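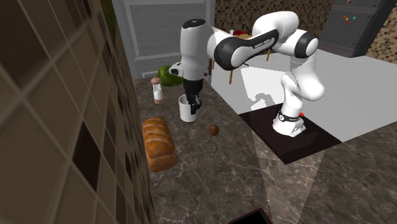

The Franka in our simulated kitchen, fingers down in the cup.

So I lost most of an evening to a cup, and it isn't even a real cup! I've been building pick-and-place stuff in simulation for Wostby (my side project, for anyone new), and the arm kept freezing up with its fingers inside the rim. No crash, no warning, just the joint torques climbing and climbing until the run timed out. It did it on 4 runs out of 20, which is the most annoying rate possible, because every time I sat down to watch, it behaved.

I blamed the grasp planner first. Then I blamed Zixuan, who wrote the grasp planner (sorry, Zixuan). Then Lanying asked me what collision shape the cup had, and I got a bad feeling. I'd let the importer make a convex hull. A convex hull of a cup is a solid plug! As far as the physics cared, the fingers were being shoved into a block, and on the bad runs the solver couldn't push them back out.

I've swapped in a proper hollow shape built out of little wall pieces, and the torque limit now stops the run after two seconds. It should have done that from the start – on a real arm I'd never have left it off. I'm rerunning the whole batch overnight. The bowls came through the same importer, so guess what I'm doing tomorrow.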